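How Does a Robot Learn to Pick Up Your Clothes?

Think back to when you learned to tie your shoes. Somebody probably showed you once, and then again, and then many more times after that, and the whole time your eyes and fingers were soaking it all up. Robots that learn need to be shown things too, only they need a great many more turns than you did!

At Flotine, a workshop in the town of Jovuldale, Ibsa Dinsa and the rest of the team spend their days making examples for a robot called Wurnis. An example is a bit like a page in a picture book. It holds what the camera saw and how the gripper moved while a person did a small job, such as lifting a shirt off a bed. The person holds the gripper in their own hand, so Wurnis gets to borrow a human's good ideas about where to pinch and when to pull.
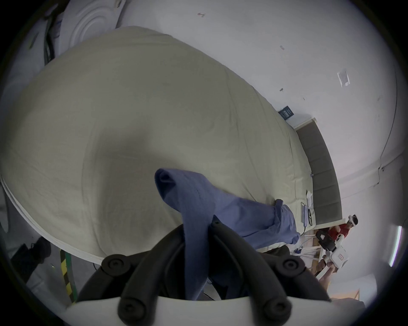

A hand-held gripper with two black padded fingers holds a crumpled piece of blue-lavender clothing over the bed.

Clothes are tricky, you see. A wooden block is the same shape every time you reach for it, but a pajama top can be flat or bunched or twisted up like a pretzel (go and look at your own bedroom floor if you don't believe me). So the team does the same job over and over, with the cloth lying a new way each time. For picking up clothes they want 400 examples, and they'll still be adding to them in March.

After that, a computer looks through all the examples and hunts for patterns, such as which part of a crumpled sleeve makes a good place to grab.

Try it yourself! Drop a sock on your bed 16 times and pick it up with just 2 fingers. Did you grab it in the same spot every time?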